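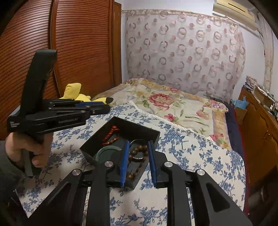
Siltcombe Residential Services
Facilities Support Desk
Ticket 416: Intermittent loss of hot water, Putero House, second floor
Priority: Standard
Reported by: Svenja Hellwig, Residence Office
Assigned to: Dennis Tindall, Building Systems
Status: Resolved, monitoring

Summary of report
Residents on the second floor report that showers run warm for a few minutes and then turn cold. The fault is most frequent in the early morning. Kitchen taps on the same floor are affected less often. No complaints have been received from the first floor. The Residence Office logged the first report on 17/03/2019 and has since received further reports from rooms on both sides of the corridor.

Entry 1, D. Tindall
Boiler controls inspected. No fault codes stored. Flow temperature at the boiler is within the normal range. The storage tank thermostat was tested and switches correctly. The recirculation pump was running on arrival. Residents are asked to continue noting the time and room number of each occurrence and to send these to the Residence Office by the end of the day.

Entry 2, S. Hellwig
Resident notes attached to the paper file. The pattern is consistent: showers fail first at the east end of the corridor, and the supply recovers after a period without use. One resident states that the cold tap in the same bathroom becomes slightly warm during the fault. Please advise whether this is relevant.

Entry 3, D. Tindall
The remark about the cold tap is relevant. It suggests that hot and cold water are crossing at a mixing valve. The second floor has 3 thermostatic mixing valves, all supplied by Illbridge and installed during the October refurbishment. Each will be isolated in turn. Access to the east riser cupboard is required. The cupboard is at present locked, and the key held at the front desk does not fit.

Entry 4, S. Hellwig
The correct key has been found in the Valderrama Wing key safe and relabeled. Notice of the work has been posted on the second floor. Residents have been told that hot water will be off for 40 minutes and that rooms next to the riser may be entered by staff. The usual guidance on clearing the area under the sink was included.

Entry 5, D. Tindall
Valves isolated one at a time. With the east valve closed off, the temperature at the remaining outlets held steady and the cold line stayed cold. With it reopened, the fault returned. The valve was removed. The check valve on the cold inlet was stuck open, with scale on the seat, and the inlet strainer was partly blocked. The west and center valves were opened for comparison and found clean.

Entry 6, D. Tindall
Replacement cartridge and check valves fitted at the east position. Strainer flushed. Outlet temperature set and checked against the commissioning sheet. The sheet gives the setting for the east valve on the line for the west valve, and the reverse — this has been corrected and initialed. All second floor showers were run together for over 10 minutes with no drop in temperature.

Entry 7, S. Hellwig
No new reports received. One resident has asked whether the water pressure has changed. Please confirm.

Entry 8, D. Tindall
A small increase at the east end is to be expected with the strainer clear. No adjustment is planned. Strainers on all three valves have been added to the maintenance schedule. The ticket will remain open for monitoring until the next scheduled inspection. Any recurrence should be reported under the same ticket number.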